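Ticket 563 — Returns bin at packing bench, coating flaking + items getting marked
Site: Stillivport, small goods room
Status: open, waiting on parts
Priority: normal (was low)
Opened: 20 July 2022

Reported problem
Gray dust on soft goods coming out of the big metal bin. First noticed on a plush that went out to an Endale order and came back with a complaint, gray smear on the belly. Then two pouches same week. Bench wiped down, no change. Packing tape also not sticking to some cartons, may or may not be related.

What we thought at first
Dirty gloves. Swapped gloves, still smears. Then thought it was the new carton liner from Firon, pulled a roll and rubbed it on a white cloth, nothing. So not the liner.

Log

Entry 1
Emptied bin, dry cloth over the floor and walls. Cloth came up dark gray off the sloped panel, hardly anything off the near wall. So its the panel, or mostly the panel.

Entry 2
Washed with dish soap and warm water, dried, left open overnight. Cloth test in the morning: still gray but less. Put back in use because we had 20 returns waiting and nowhere else to put them.

Entry 3
Test load in the bin. Mixed stuff on purpose, hard and soft: the black thing shaped like a tape dispenser, the little blue toy, black pouch, blue oval case, red-orange block. Coating on the slope is worn and chipped, ragged line where the bright metal stops and the darker part starts. Scratches on the back wall too but those are thin, not worried about them. Floor is smudged and scuffed all over.
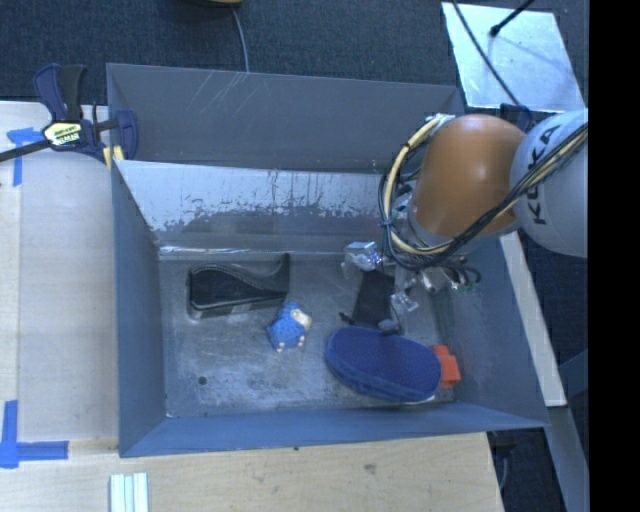
Entry 4
Cloth test on each item after the test load.
Toy — gray on the fabric tape wrapped round it for the test. Bad.
Pouch — couldn't tell, black on black. Wiped with a damp white cloth, faint gray.
Oval case — wiped clean in one go. Textured top needed a brush.
Block — clean.
Tape dispenser shape — clean enough, nobody will care.
Conclusion so far: hard items fine, soft items no.

Entry 5
Asked about the crinkly shiny strip along the bottom of the slope. One answer was old foil tape from a previuos repair, other answer was it came like that. Left it alone. Please don't peel it until we know what is under it.

Entry 6
Small round hole in the floor near one corner. Not on the drawing we have. Could be a drain, could be a missing fastener. Felt around the edge with a gloved finger, no burr. Anything tiny (beads, loose snaps) goes in a zip bag first.

Workaround until fixed
1. Plush, pouches, anything fabric: do NOT put straight in the metal bin. Use the plastic totes under the bench.
2. Hard goods ok in the bin.
3. Dry wipe the slope at start of shift. Change the cloth, don't just flip it.
4. If a soft item does go in, tag it and set aside for cleaning. Don't reshelve.

Parts
Limell quoted a drop-in liner, 5 week lead time. Recoating also possible but bin would be out of use and we don't have a spare. Going with liner. Asked for a sample first to check it doesnt shed either.

Still open
- carton tape problem, moved to its own ticket
- what the hole is for
- whether the other bin has the same wear — not checked yet
- recheck in September once liner is in, then close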